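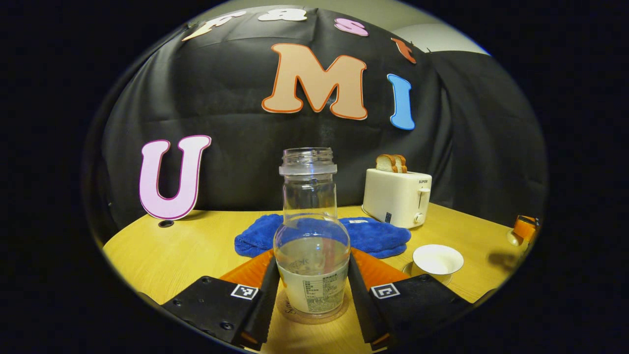 Raltis suitcase record player, three months in

Posted in Listening, Secondhand and Otherwise
3 comments

Quick one tonight, I have bread in the oven. A few of you asked what I replaced the old player with after the belt went, so here goes.

It's the Raltis, the suitcase one with the lid that comes off. Bought it in March from Worholm, the little shop by the bus station that used to be all sewing machines. Paid more than I wanted to. Less than my sister said I would.

Setup. Ten minutes, maybe less. Platter on, mat on, belt already looped for you with a bit of ribbon so you can pull it over the spindle. The instructions are one folded sheet and the print is tiny. I used my reading glasses and then a flashlight. There's a red plastic clip holding the tonearm for shipping and I missed it completely and spent a while thinking the arm was stuck. Take the clip off first!

Sound. Built in speakers are fine for a kitchen. Thin on anything with a real bass player. I put on my dad's Fergal Horgan record, the live one with the coughing at the start of side two, and the fiddle came through lovely and the piano sounded like it was in the next apartment. Ran it out to the old Mirnine speakers the next evening and that was a whole different thing. I sat on the floor for both sides. Didn't even get up for the phone.

So if you have any speakers at all, use them. The jacks are on the back, left side, red and white like always. Wire not included.

Speed. It has the three speeds. Mine ran a hair fast out of the box, enough that I noticed on songs I know by heart, and there's a little screw underneath you can turn with a jeweler's screwdriver. A quarter turn did it. My mother would of loved that, she was always saying the old one made everybody sound like they had a cold.

The needle. Comes with a basic one. I gave it about 23 records before I swapped it for the better one, which was $20 at Worholm, and I do hear a difference, mostly at the end of a side where things used to get scratchy. Would I have noticed if I hadn't paid for it? Don't know. Probably yes. The s sounds were bad before.

What I don't like:

The auto stop. It cuts off the last few seconds on some records, the ones that run close to the label. Lost the end of the last song on a Mac an tSaoi album, the slow one where she just hums, which is the only reason I own it. There's a switch to turn it off. Switch is underneath, right next to the speed screw, so you have to take the record off and tip the whole thing up to reach it. Who decided that.

The lid doesn't close with a record on. The old one did. I know you aren't supposed to leave one on there, I do it anyway.

Volume knob is loose. Has been since the first week. Works fine, just wobbly.

The handle is comfortable though, and it's light enough that I carry it out to the porch when it's warm. Runs off the wall plug only, no batteries, so I've got the extension cord through the kitchen window like we did when I was a kid. We had a brown player then with one speaker and a penny taped to the arm. All summer long the same four albums, because those were the four that didn't skip. I can still tell you where each one crackles. When I finally heard one of them clean, years later on a cassette in somebodys car, I missed the crackle right before the chorus. Still sort of wait for it.

Anyway, the Raltis tracks those old ones better then I expected. Three of the four play right through now. The fourth has a gouge and I think it's just done.

Would I buy it again, yes, if I already had speakers. If it was going to be my only thing and I had no speakers I'd save up a bit longer. For a kid's room it would be perfect, and you can get it in green. Mine is the gray.

Someone asked about the dust cover, it's extra, part number 2902 on the order sheet. I didn't get it. I use a dish towel.

Timer's going. More on the box of 45s next time, I've only gotten through the top layer and it's mostly polkas so far

Filed under: record players, reviews, my dad's records
Previous: What the radio was playing when the belt snapped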